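Hello again, and sorry this is a few days behind. September always does this to me – everyone comes back from their holidays with plans, and I come back with a cold.

So, desks. A few of you wrote in after the last newsletter to say you'd started working from the spare room and hated it, and could I please say something useful.

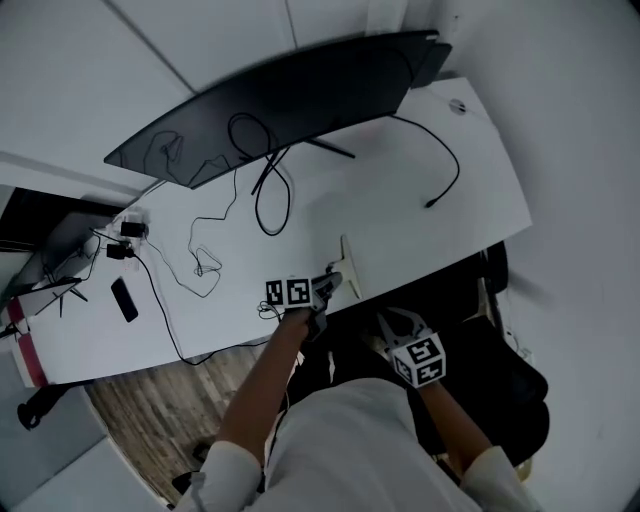
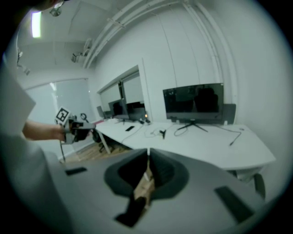 My own desk and I have fallen out more than once. For two years I worked at a kitchen table from Dekeo, which I still love for eating at, but it was far too high for typing and by teatime my shoulders were up by my ears. Kadri Lill came round, took one look and told me to sit on a cushion and put my feet on a box. It cost nothing and it worked better than the chair I'd been saving up for (469, before delivery!).

The other thing is light. I had mine facing the window because I thought it would be nice to look out, and it is nice, but I squinted all morning and got very well informed about next door's cat. Turn the desk so the window is at your side. Johannes Pillay swears by a lamp as well, even in summer, and I've come round to that too.

Then there's stuff. I'm no good at tidy, so I keep one drawer for everything I can't face and empty it when it stops shutting. Ebere Babalola does hers every evening before she logs off, and says it takes her three minutes. I believe her, I just know I won't do it.

If you've got a corner that's finally working, do write and tell me how you got there – I'm especially keen to hear from anyone sharing a room with a partner who takes calls on speaker. Aigars, I haven't forgotten your question about carpets and wheels, it's in next month's.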